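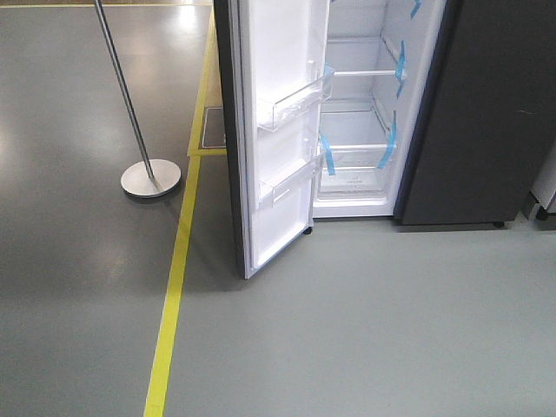

August, notebook 6, materials bench

Flow table and compression cubes, Hosden mix

7:40 a.m. Flow table checked before first use. Top wiped with a damp cloth, cam greased, drop height within tolerance on the gauge block. The shaft had a bit of sideways play last month; the new bushing from Gagnon has taken that out. Crank feels stiffer than before, so keep the rate steady and don't rush the last few drops.

8:15. First batch mixed. Sand is the Stenmont pit sand, oven dried overnight and cooled in the covered tray. Sieved out a few lumps that had caked in the corner of the bin. Water weighed, not poured by volume. Mixer paddle clearance checked with the feeler, fine.

Flow on the first batch came out low. Mortar held its shape after the mold was lifted and cracked at the edge on one side as it spread. Measured across four lines on the top and took the mean. Wrote it on the batch card. Second batch with the same water was nearly the same, so I don't think it was a filling error. Went up one step on water for the third and it spread evenly with a clean round edge. Use the third batch for cubes.

Tamping: two layers, as on the wall sheet. I caught myself going over the first layer too hard on batch two. The tamper face is starting to round off at one corner. Still usable, but a new one should go on the next Clollell order along with two mold clamps.

10:30. Cubes cast, molds covered with plate and damp cloth, into the moist cabinet. Cabinet humidity fine, temperature a little high but inside limits. Top shelf drips when the door is opened fast. Keep the molds on the middle shelf until the drip tray is bent back into shape.

1:20 p.m. Crushed the older cubes from the July set, Hosden mix, previous water. Machine zeroed, platens brushed clean. Load at failure on the first cube 145 kN, good hourglass break. One other cube broke down one side only. I looked at the pieces and there was a void near a bottom corner the size of a pea, so marked it as a bad break and left it out of the mean. Kept the halves in a labeled bag on the shelf under the window.

Load rate drifted up near the end on two of the cubes. The valve needs a lighter hand above the halfway mark. If it does the same next time I'll ask for the valve seat to be looked at before we do any more.

3:00. Density check on a spare sample. Container empty 1,076 g, container with sample 1,672 g. Volume still to be confirmed with water, as the engraved figure on the side is too worn to trust. Don't work out the density until that's done.

Loose ends:
Calibration sticker on the small balance runs out this month.
Oven fan noisy on start, quiet once warm.
Slump cone foot piece is bent again, and the base plate rocks on the floor by the drain. Use it on the steel plate by the door.
Release oil nearly gone, half a can left.

Strip the molds tomorrow morning, mark the cubes on the troweled face, then into the lime water tank. Leave the left end of the tank free for the next Stenmont set.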